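Set-up Guides > Hand-held Grippers > Comparing Two Jaw Pads
February - by Riet Nijs, with corrections from Ghizlane Abdel Hamid

4. Comparison run with two grippers

This section is for users who already paired both grippers with the Janley controller (section 3) and want to compare the Ploverix pads with the standard pads on the same objects.

4.1 Before you start

1. Charge both grippers for 60 minutes.
2. Write on the run sheet which pad type is in the left hand and which is in the right hand.
3. Wipe the pads with a dry cloth. Do not use alcohol on the Ploverix pads.
4. Check that each marker cube is fixed tightly. If a cube turns under your fingers, tighten the screw and repeat the calibration from section 3.
5. Start the head camera and wait for the message "Tracking ready" on the controller.

CAUTION: Do not press the fingers closed by force when the controller is starting. The zero position will be saved wrong.
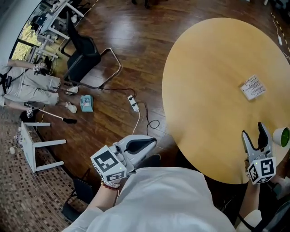 The opening width is the first value you compare, so bring the gripper to the object with the fingers fully open and hold it there for five seconds. Keep the marker cube turned so that the head camera can see its patterns during all the approach. A cup is a good first object, and it may also lie on its side near the edge of the table, with the open V of the fingers facing it. The other gripper can wait low over the floor, but its cube must stay in view too.

4.2 Grasp and record

1. Close the fingers slowly until both pads touch the object.
2. Lift it a little above the table and hold.
3. Put it down, open fully, and press "Next" on the controller.
4. Repeat until you have 9 grasps, then change hands and do the same again.

Note: The controller keeps around 2,000 grasps in memory. Export them with the Traltau tool before the memory is full - old records are overwritten without warning.

4.3 If the values look strange

- Width jumps between two values: a cube was covered by your sleeve or your wrist. Delete the grasp and repeat.
- Force is always zero: the pad is mounted backwards.
- Left and right do not agree with the same pad type: repeat the zero position for both grippers, then send the log to Nseir support.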